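How to make a small soft drawer box with a wooden knob

Posted in: Small projects for the table
Written by Pei-shan Liu

I keep many little things near my working table: clips, rubber bands, tea bags, the spare key of my bicycle. For a long time they lived in a biscuit tin and I was always digging. So in May I started to make small drawer boxes with a soft front and a round wooden knob, and a cup for the utensils to stand next to them. The project is not difficult. If you can cut a straight line and you have the patience to wait for glue, you can do it in one evening. 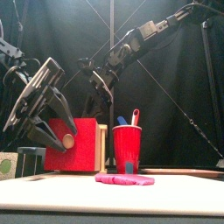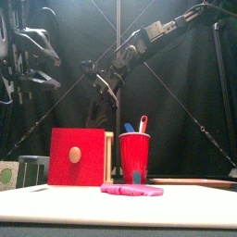 Before you begin, read the whole page once. I say this because I did not do it myself with the first instructions I followed, and I had to take off a knob which was already glued.

What you need

- Firm craft foam in thick sheets, the kind that keeps its shape when you press it with the thumb. Red is my favourite but any colour is good.
- Thin wooden slats for the outer part. I use the ones 11 mm wide.
- One round wooden knob with a screw from behind
- 2 flat washers for the screw, one large and one small
- Wood glue, and a separate glue which is safe for foam
- A sharp knife with new blade, a metal ruler, a cutting mat
- A pencil, and fine sandpaper
- Masking tape
- A plastic party cup, if you want to make the set

About the glue for foam: please test it first on a small piece you don't need. Some glues eat the foam and make a hole, and you will notice only after some minutes. My neighbour Dindo Samonte lost a complete front panel like this. I use Tarnero craft glue, the one in the white bottle, but look at what your shop has and read the label.

Step 1. Measure the place

Decide where the box will stand and measure the height under the shelf, if there is a shelf. Mine stands free on the table, so I was choosing only by what goes inside. The front of my box is 124 mm on each side. It is a comfortable size for one hand. If you make it much bigger, the foam needs a piece of thick card behind it, otherwise it bends when you pull.

Write the measures on a piece of paper and keep it. You will want to make a second box, believe me.

Step 2. Cut the foam

Lay the foam on the mat and draw the lines with pencil, very light. You need a front, a back, two sides and a bottom. Cut with three or four soft passes and don't try to go through in one. When the knife is pressed hard, the foam is pulled down and the edge becomes slanted.

Cut all pieces of the same height together, one after the other, without moving the ruler stop. Lilibeth Pascual showed me to clamp a small piece of wood to the table as the stop, and since then my corners are meeting properly.

Step 3. Fix the knob

Do this before you glue the box together, when you can still reach both sides of the front.

Mark the point for the knob. In the centre is the usual place. You can also put it closer to one side, and I like this more when the box will stand at the corner of the table and I always take it with the same hand. Make a small hole with the tip of the knife, turning slowly. The hole must be smaller than the screw.

Put the large washer behind the foam, then the small one, then the screw, and turn the knob on from the front. Stop when the foam starts to make a dimple. If you continue, the foam will get tired in this place and the knob becomes loose after some weeks.

If your knob is raw wood, sand it and give it a little wax first. I left mine light.

Step 4. Glue the box

Start with the bottom and the back, then the sides, and the front comes last. Use a thin line of glue and hold each corner with masking tape. Check with the ruler that it is square before you go away. Leave it for the time written on the bottle. I always leave it overnight, it costs nothing.

Don't put books on top to press it. The foam remembers the weight and you get a curved side.

Step 5. Make the wooden part

The outer part is a simple sleeve of slats where the box slides in. Cut the slats so they stand a few millimetres higher than the foam. Sand the ends, glue them with wood glue, and again use tape until it is dry.

The space between foam and wood is the only tricky thing. Foam has friction and it doesn't slide like wood on wood. Leave 2 mm on every side. If it is still tight, rub a candle on the inside of the slats - this helps a lot, and you can repeat it when needed.

Step 6. The cup

For the utensils you don't need to build anything. Take a tall plastic cup and put something heavy in the bottom, for example a few clean stones or a small bag of rice. Without this it will fall when a long handle leans to one side. A piece of tape near the base is a good place to write what belongs in it.

Keep a soft cloth on the table too. The foam collects dust in its texture, and a slightly damp cloth takes it off. Don't use spirit or window cleaner.

If something goes wrong

The knob turns around when I pull: the screw is too long for the foam. Add one more washer behind.

The front is leaning: the bottom piece was cut too short. You can glue a thin strip of foam along the front edge of it.

The corner opens: clean off the old glue completely before you put new. New glue on old glue doesn't hold.

The drawer comes out too easily: Maxine Bolger wrote to me that she glues a tiny piece of felt inside at the back of the sleeve. I tried it and it is working well.

Next month I want to try the same box with two knobs and a longer front, for the paint brushes. If you have made one with a lid, please write me how you fixed the hinge, because mine broke after a few days and I still don't know what I did wrong.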